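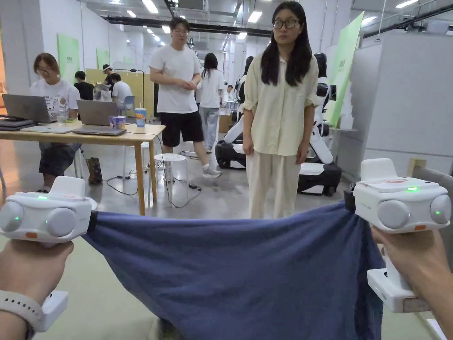

I gave up on the tumble dryer in November, when the electricity bill came in at 268 pounds. Since then everything goes on the airer in the back bedroom, with the window open a crack and the door shut. The main thing I've learned is to sort out the cloth before it goes up. Hold it by the two top corners and pull it taut, like the dark blue one, then let the rest hang. It will still sag a bit in the middle. Shirts go on hangers, socks on the bottom rail.

Eluned Gethin lent me her dehumidifier for a fortnight and towels were done by the next morning, so I've ordered one. Without it, jeans take two days. I'll put the running costs up once I've had a full month of readings.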